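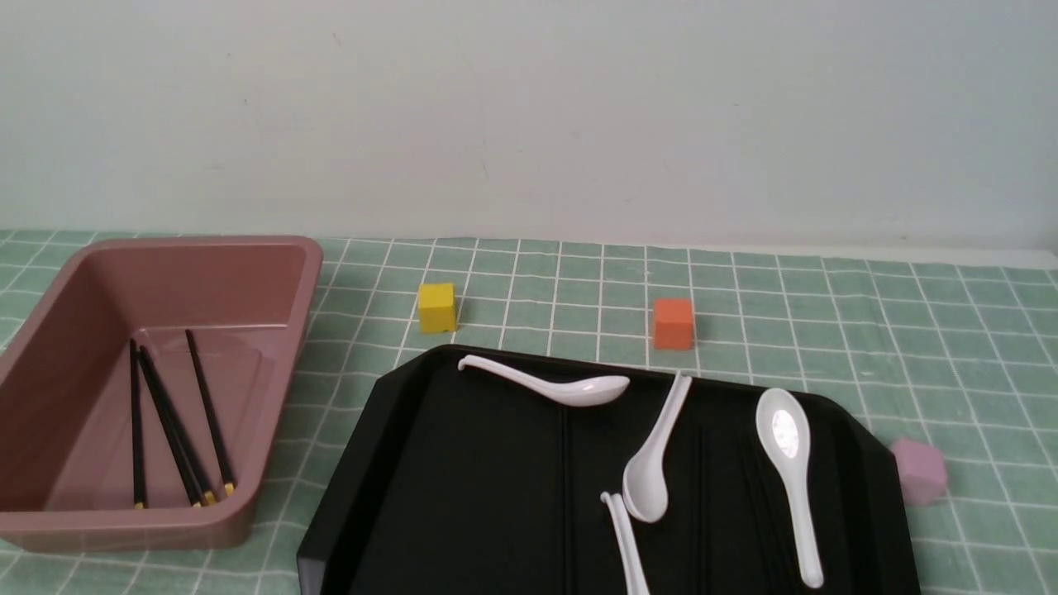 Pink tub on one of the tables, green grid cloth underneath.

Open Day at the Floltent Dye Works
September | By the Osman Textile Circle newsletter desk

Print this page | E-mail this page

The Floltent dye works opens its doors one Friday each September, and this year our group got places on the afternoon tour. We left the Osman library parking lot at noon and were at the gate before two. Parking is free but the lot fills up, and late cars had to use the field across the road.

The tour starts in the yarn store. Wool comes in undyed, mostly from farms on the Pultelano side of the valley, and is kept on open shelves by weight and by the kind of sheep. Our guide said the works dyes almost 400 pounds in a normal week. Fall is busier, when the knitting shops place their holiday orders.

From there you go down a ramp to the dye room. It is loud and humid, and you stay behind a yellow line. One vat was running a dark blue while we stood there. The color is mixed from powder in a side room we could only see through a window. Every batch gets a card with the recipe and a snip of the finished yarn stapled to it, and the cards go back to when the company moved into the building. Somebody asked if an old color could be matched today. The answer was yes for most blues and browns, but the old reds are hard to get right.

The drying loft was my favorite stop. Skeins hang on poles the length of the building, and fans pull air up through the floor. The stairs are steep and there is no elevator. Anyone who skipped the loft was taken straight to the tea room and met us there.

After the break there was a short class on dyeing at home with onion skins and walnut hulls. We learned that alum should be dissolved in hot water before it goes anywhere near the wool, and that changing the water temperature too fast will felt the yarn. The handout covers all of this, though the page on walnut hulls was missing from my copy.

The shop sells seconds by the bag. I bought two bags of a gray-green called Prurnamness, which has been in the catalog for years and is being dropped after this season. Prices were fair. They take cards, but the reader was slow and the line reached the door by four.

Tickets for next year go on sale in the spring. Wear closed shoes – they do check at the gate – and bring a light jacket for the yarn store.

We use cookies to remember your settings. By staying on this site you accept their use.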